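Gravcombe Community Choir -- minutes of the January meeting

Present: Afonso Henriques (chair), Skarphéðinn Vigfúsdóttir (minutes) and 9 members. Apologies from the Wirnlow contingent, who had a burst pipe to deal with and were much missed, especially in the alto corner.

1. Spring concert. Afonso thanked everyone for coming out on such a foul night. Ladefoged Hall is ours for the Saturday, doors at 5, and it seats 100 if we don't mind knees in backs. After a good long chat we settled on selling 70 tickets and leaving room for the piano.

2. Programme. The Nakow lullaby stays in -- the tenors asked for one more go at the middle verse and were promised two. The sea shanty was dropped, with some sighing.

3. Refreshments. Tea and cake as before, cake to be cut beforehand this time.
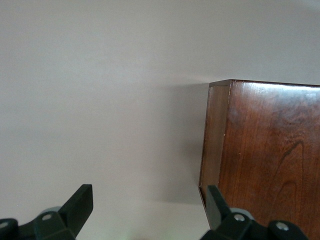
4. Song suggestions. Members would like more of a say in what we sing next term, and Afonso thought this a lovely idea. Slips will go into the dark reddish-brown wooden box, the glossy one, and we'll read them out together over tea at the next rehearsal. Please write clearly, and do put the composer if you know it. The meeting closed at 9 with a quick run through the lullaby.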